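Home | Build log | Parts bin | Members | Contact
Print this page | E-mail this page

11/10/25

Simulation again, all evening, because the real arm is in bits on the bench and Parviz Talebi has the only hex key that fits the wrist. He has had it since July.

State of play. The Stasteo controller board is in and talks to the laptop if you plug it in twice. The Kyei wrist servo still buzzes at rest. I've ordered nothing. The plan was to get the reach sorted in the virtual kitchen first and then find out how wrong it all is in the workshop, which has worked so well for us before.

Changes made tonight:

- Wrist camera pitch down by 7 degrees. Better view past the fingers, slightly worse view of everything else.
- Closing speed cut to 30 per cent. It was shutting like a car door.
- Finger collision shapes redone by hand. The ones the Plendach importer makes are still fatter than the fingers, and I have stopped writing to them about it.
- Home pose saved under a proper name. The old one was called "home_new_old" and that was me.

Ran 15 approaches with the new settings. 2 of them ended with the planner giving up without a message, so logging goes on the list. I kept the wrist views with the fingers open, as that's what I need for judging the gap. 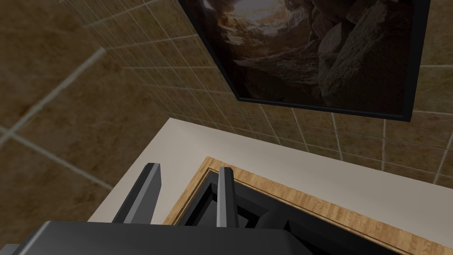
Over the counter, by the wooden-rimmed opening. 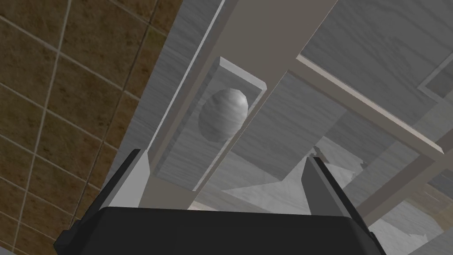
The egg in its slot, both fingers still open.

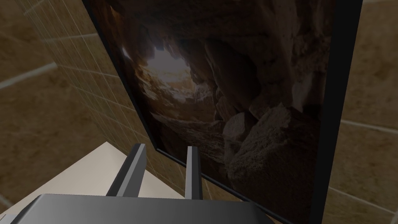
Pointing at the cave picture, a fine piece of art and no use for grasping.

Next job is the approach angle. The planner likes to come in steeply and twist at the last moment, and the real wrist won't do that without the buzz turning into something more expensive. I'd like to cap the twist and let the elbow do more of the work. Parviz thinks we should leave the planner alone and buy a better servo. Parviz is not paying for the servo.

Also the tile texture. It is the heaviest thing in the whole file and the laptop fan goes like a hairdryer whenever it loads. I spent longer than I'll admit trying to shrink it, made it worse, and put the old one back.

Zolwood has a shelf in the store with our name on it now, so printed fingers go there and not in the biscuit tin. The rubber pads can stay in the tin until somebody finds the lid.

To do: logging, twist cap, hex key. Check whether the wrist cable reaches with the elbow right out - I think it does, but I thought that about the last one.

Filed under: Arms and Grippers, Simulation, Unfinished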